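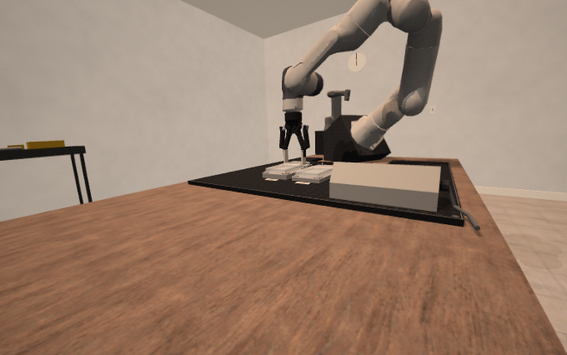
A simulated view of the Sesora tray-handling cell, with the gripper over one of two white trays.

Tray mix-up puts Kudum lab's robot back in rehearsal

Folks waiting on soil results from the Kudum testing lab will need to be patient a little longer, after the lab's Sesora tray-handling arm was stopped in February for setting sample trays down slightly out of place — and, on 2 occasions, for letting one tip over altogether.

No one was hurt, we're very glad to say, and the lab has kept the leftover soil from all 2,431 samples in the program, so anything that was spilled can be prepared again without anyone having to get the shovel out of the shed a second time.

Hegde, the firm that looks after the arm, traced the trouble to a position setting that had drifted by some 13 millimetres after a software update. The gripper was closing too near the end of each tray, and a full tray would sag as it was lifted.

The corrected setting is being tried out in Liso, the lab's simulation software, before the real arm is allowed anywhere near a sample again. It has to get through 18 full runs without a fault — and until then the staff are moving every tray by hand, with the kettle working overtime. Growers can still drop off bags at the front counter until 4 p.m.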